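## Seat fabric and room echo – group report

Margarida Meireles and Vitalii Karpenko, for Nélida Gallardo's acoustics class

We wanted to know if soft furniture changes how a small room sounds. We used the student lounge on a Tuesday evening, when the hallway was quiet. The source was a speaker playing short bursts at 500 Hz, and the phone stayed on a shelf by the door.

We recorded six bursts with the furniture in the room and six with it moved out. The echo died away faster with the furniture in, but the last two bursts were spoiled by the elevator – we left them out of the average.

Our main problem was the phone. It turns its own volume down after a loud sound, so the start of each decay can't be trusted. Itziar Escobar lent us a proper meter in November, too late for this report. 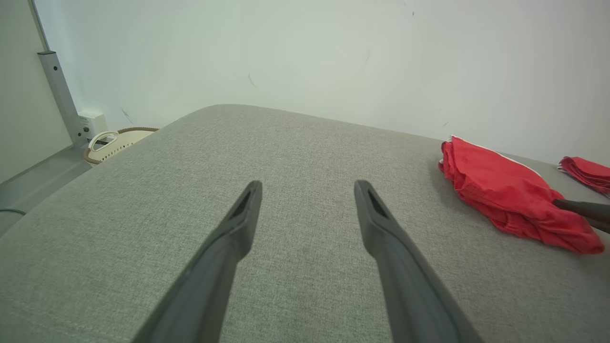
With the meter we would repeat the test at a higher pitch, where woven covers should soak up more of the sound.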